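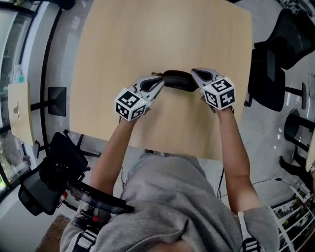

2026-09-14

**Adhesive trial, second series – canvas webbing to coated fabric**

The purpose of this series is to determine whether the Skarudent contact adhesive may replace the stitched join on the Tendale tool rolls. The first series was set aside owing to uneven coating weight, and its results should not be cited.

Preparation. Strips were cut from the Janmont fabric, lot 166, with the warp running lengthwise. The coated face was wiped with isopropyl alcohol and left to air. The webbing was brushed only. Two coats were applied to each face, with 40 minutes between coats. Strips were then pressed under the flat plate and left overnight.

Peel test. The Bergmann gauge was zeroed before each pull. Readings are entered in the bound ledger and are not repeated here. General observations:

- Strips from the center of the roll failed within the adhesive layer, as expected.
- Strips from the selvage failed at the coated face. The adhesive came away clean, and the fabric beneath was glossy. A residue from the mill finish is suspected.
- 6 strips were excluded for visible gaps at the leading edge. They are retained in the labeled envelope.

Humidity. The workshop hygrometer read higher in the afternoon than in the morning, and the second coat was noticeably slower to lose its tack. The afternoon strips are marked with a blue dot – please do not mix them with the others.

Matters outstanding:

1. Repeat the selvage strips after light abrasion with the gray pad. Abrade in one direction only.
2. Ask Janmont whether the finish on this lot differs from the previous one.
3. Order a new brush. The present one sheds, and bristles were found in the glue line of several strips.
4. Settle the fold test. The Tendale specification calls for a cold fold but gives no dwell time. Until this is clarified, the stitched join remains the approved method.

The opened can of adhesive is on the lower shelf of the solvent cabinet, with the date of opening on the lid. It is to be discarded at the end of October, whether or not it is empty.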